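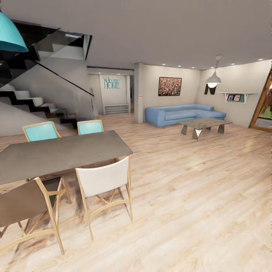 The simulated ground floor used for Clarkel's navigation tests, with the dining set at left and the lounge beyond the column.

The fault first showed up in November, at the glass balustrade. Clarkel, a wheeled home assistant from Botov, had been planning routes through a simulated house for weeks without a serious error. Then a new build of its mapping software went in, and the planner began to treat part of the staircase as open floor.

The cause was a filter. Depth readings taken through glass are noisy, and the older code kept any doubtful return as an obstacle. The new code threw out returns that did not repeat within 200 milliseconds. On a wall this cleans up the map. On a glass panel it removes the panel.

The balustrade was one case. Chair legs were another. The dining chairs have slender legs that splay out to the floor, so the space a chair takes up at ground level is wider than its backrest suggests. With the filter on, the simulated robot cut its corners too close and clipped a leg in 4 of 50 runs. The coffee table, with its broad angular legs, gave no trouble at all.

Botov had passed the build on an earlier test set called Gomine, which has 700 routes and no glass. The score went up. Review by Stępień, the outside firm that checks the safety case, found the gap when it reran the routes in the furnished house and compared the planned paths with the true geometry.

The repair has two parts. Doubtful returns are again held as obstacles, but they now fade over time unless a second sensor confirms them. Stair edges are also entered as fixed no-go zones at setup, which the planner cannot clear by itself.

The fix costs speed. Clarkel now slows near the stairs and takes the longer way around the dining table. Botov has left both limits in place for the next release, and Stępień has asked for glass to be added to Gomine before it is used again.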